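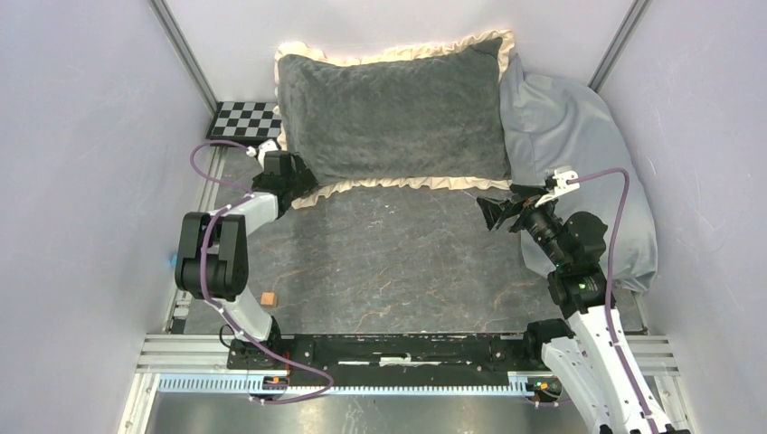
The Zovholm running lab occupies the ground floor of a former textile office in Sekville and opens to club athletes one afternoon in August. I went with two training partners, Danilo Castillo and Nafula Mussa, mainly to see the treadmill used for the lactate step tests. The visit began at 1:30 p.m. with a talk on recovery and sleep by Charito Ocampo, who handles athlete intake. Her position was that runners above 60 miles a week should fix their sleeping setup before they spend money on testing. She is particular about pillows: a large plush one with a ruffled border, like the dark gray one against the back wall, is fine for propping the legs after a long run, but she wants something flatter under the head. She gave no data for this, and Danilo asked for some.

The testing room is smaller than I expected. It holds one treadmill with a belt long enough for a sprinter's stride, a metabolic cart, and a rack of fans. Belt speed is checked every morning with a handheld wheel against the console reading. On the day of our visit the two differed by 0.1 km/h at marathon pace, and the correction was written on a strip of tape next to the display. I would like to see more gyms do this. My own club treadmill has never been checked.

Nafula volunteered for the demonstration. The protocol is as follows. Ten minutes easy, then four-minute stages at 1 percent grade, each stage 1 km/h faster than the last, with a 30-second standing break for the blood sample. Samples come from the earlier stages at the earlobe, and the lab does not switch to the fingertip midway. The test ends when lactate passes a set threshold or the runner signals to stop. Nafula completed seven stages. Her second threshold came out a little slower than her current tempo pace, which matches what her coach, Consolacion Sison, has been telling her since spring.

Tharindu Navaratnam runs the data side. The lab has 2,417 step tests on file, going back to its first season, and he showed us how curves shift for athletes who return. Repeat visitors are asked to come at the same time of day, in the same shoes, with the same breakfast. He would not discuss race predictions from a single test. Two tests in one training block is his minimum.

After a break we were shown the Chiu track, a 3-lane indoor straight behind the building with timing gates at each end. It is used for running economy work and for strides in winter. The surface is firm and grips well in flats. The ceiling is low over the last part of the straight and the deceleration zone is short, so full sprints are not allowed. We each ran two passes at 5K effort — enough to get contact times, too few to say much about them.

The practical details: a full test takes 90 minutes including the written report. Parking is at the Olodach lot, a five-minute walk away, and the lot has 700 spaces, so there is no need to arrive early. Bring a towel and a second shirt. Showers are on the upper floor. Booking for the fall marathon block opens in September.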